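About Gristthorpe

We look after one two-arm kitchen cell, and we try not to oversell it. It starts in simulation, on a granite counter with a pot, a cutting board and a tomato.

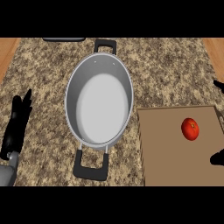

What we do

Gristthorpe sets up and maintains the Mundska cell. Plenty of firms will tell you a cell like this looks after itself. We have run ours for 1290 hours and have yet to see any sign of that. Cables rub. Finger joints pick up play. A software update moves the zero point and says nothing about it in the notes.

How we set it up

Every change goes through the simulator first. We don't trust the simulator much either. A simulated pot never has a dented rim, and simulated light never comes through a window at 4 p.m. A clean run there earns a change a slow run on the real arms with a hand on the stop button, and that's all it earns.

After that we check both arms against 106 reference points on the counter. Zovatham, our calibration software, would be happy with 24. We tried it their way for a month and went back.

How we look after it

Sunday is service day. The grippers come off, the fingertips get cleaned and measured, and worn ones go in the bin even if they look fine. Most repairs take up to six hours, and a good part of that is finding out which warning light to ignore.

What we won't promise

We won't give you a date when the cell will cook dinner by itself. We have heard several such dates and outlived them all.

Visits

Our workshop is in the old Ibrahim building, second door on the left. Please call ahead, as the bell is broken.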